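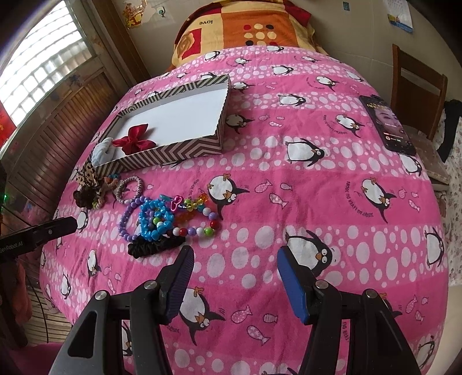

Hair ties, bead bracelets and an open storage box on a printed bedspread.

Main page | Contents | Household | Clothing and accessories | Random article

Hair accessory storage

Hair accessory storage is the keeping and sorting of small items worn in the hair, such as scrunchies, coiled hair ties, clips and bows. In many homes bracelets made of beads are kept together with them, as the two kinds of item are of similar size and are often put on at the same time of the day. The subject belongs to household tidying and has a small literature of its own.

Types of items

A scrunchie is an elastic band covered with fabric. It may be plain, usually in black or brown, or it may carry a bow, which can be in another pattern, for example leopard print. The coiled hair tie has the form of a spiral cord closed into a ring. It keeps its shape when it is put away and should not be pressed under heavy things.

Clips are made in many shapes, of which the heart and the butterfly are common for children. Satin bows need more space than other items, because the loops become flat under weight. Beaded stretch bracelets are threaded on an elastic cord and can be piled in coils or placed one inside the other. Long strings of faceted beads are more difficult, and they catch easily on the teeth of clips.

Containers

The most usual container is an open rectangular box of low height, placed on a shelf or in a drawer. Boxes with a patterned outside, such as black and white chevrons, are often sold with a white interior, and small dark items are found quickly against it. Other solutions are a hanging ribbon for clips, a cardboard tube for scrunchies, and a tray with divisions. Soft and fluffy items are commonly laid over the top or the edge of the box, where they do not take the space of the others.

In her household guide The Small Drawer, Charmaine Maluleke recommends one box for each person and no lid. She writes that a lid "makes a second work of every small work." Wim Van Beek took the opposite position in the magazine Lerkholm, where he argued that an open box collects dust and that satin suffers first. The question was discussed in the letters pages of the magazine until September of the same year.

Sorting

Sorting is generally done on a bed or a table, where all items can be spread out. The bed has the advantage that beads do not roll far, but a bedspread with a busy print, for example with animals and dots, makes small pieces harder to see. Maluleke describes the following order:

1. Empty the box completely.
2. Separate fabric, plastic and beads.
3. Untangle the strings of beads before any other thing.
4. Put aside elastic that has lost its stretch.
5. Return the flat items first and the bows last.

Naledi Du Plessis, who compared the habits of 40 families in the town of Mtshali, reported that the sorting was done most often in the evening and by the children themselves. A total of 201 items were brought out for her survey. Scrunchies were the largest group, and bracelets came second.

Care

Fabric scrunchies can be washed by hand and dried flat. Beaded bracelets should be wiped with a soft cloth, as water weakens some types of elastic cord.

See also
Bead stringing
Drawer divider
Patchwork pillow cover
Ribbon
Scrunchie

Recently edited articles
Chevron (pattern)
Hernik basket
Satin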